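Simulated kitchen at Stindell gets its robot arm back in working order

Visitors to the Stindell workshop on the Zonstead estate will be glad to hear that the practice kitchen is running again after a fortnight of patient work on the arm that does all the lifting and carrying in it. The kitchen lives inside a computer, as does the arm, but anyone who supposes that this makes it easier to look after should spend a morning with Tadeo Riquelme, who has charge of it and who speaks of it much as other people speak of an elderly car.

The cell was built to try out table-clearing jobs before they are passed to the real arm downstairs. A new routine is run over and over in the simulation, with the crockery shuffled between goes, and only when it has come through a full set of 400 runs does it earn a turn on the actual machine. That arrangement had served everybody well since last November, when the first version was put together, but over the summer the results began to drift. Cups that had been set down neatly for months were landing at a tilt, or being let go a little too soon, and the pass rate slid from one week to the next without anyone having knowingly changed a thing.

Mr Riquelme's first thought was the gripper, and he spent the better part of two days on it. The two fingers are modelled with a grip force and a friction value each, and he worked through both, nudging them up and down and running a short batch every time. It made a small difference but never a lasting one. His colleague Bautista Tapia, who looks after the real arm and had come upstairs to borrow a chair, suggested going back to the very beginning and checking where the software believed the base of the arm to be standing.

That turned out to be the place to look. When the table model was replaced earlier in the year, the new one had been brought in 11 millimetres higher than the old, and the arm had been moved to suit by eye. The wrist was also carrying an old setting for the length of the gripper, left over from a pair of shorter fingers. Either mistake might have gone unnoticed for a good long while by itself — together they were enough to spoil the gentler jobs, and the cup was always going to be the first to suffer.
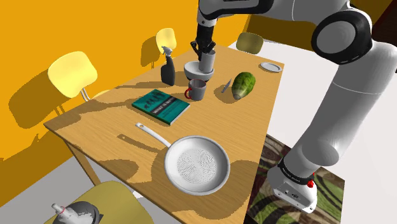

The simulated arm with the grey cup in its gripper, held upright inside the white bowl.

Putting it right was a slow business, and rather a pleasant one by Mr Riquelme's account. He measured the table afresh in the model, reset the base, entered the proper finger length and then took the arm through each joint in turn, noting the reading at either end of its travel. After that came the cup and bowl, which he regards as the fairest test he has. The bowl leaves little room for a clumsy approach, and a cup that catches the rim on its way in will show up straight away in the contact log.

"I could have chosen something bigger and made myself look clever," he said, "but the cup tells me what I need to know, and I've grown quite fond of it."

The other things on the table were kept in for the tests as well, among them a frying pan, a book, a knife and a mug with a red handle. Mr Tapia was firm on this point. An arm that behaves itself over a bare table may still come to grief when there is a spray bottle to reach around, he says, and he has the dented casing downstairs to prove it.

The full set was run on 14th August, and for good measure the pair carried on past the usual mark and did 500. The logs were gone through the next morning over tea and a tin of Mrs Tapia's almond biscuits, and the cell was signed off before lunch.

There will be a few changes to the way things are done from now on. The base position and finger length are to be written on a card beside the screen, and a short check of 10 runs will be made whenever a piece of furniture is swapped in the model, however small. Dendden, the firm that supplies the workshop with its object models, has kindly agreed to send a note of the height with every new table.

Next in the queue is a drawer-opening routine for the team at Govindasamy, who have been waiting very patiently indeed. Mr Riquelme hopes to make a start on it as soon as he has tidied up the joint limits — there is one at the elbow he is still not entirely happy with — and he asks that anyone with a spare monitor stand please leave it at the front desk with his name on it.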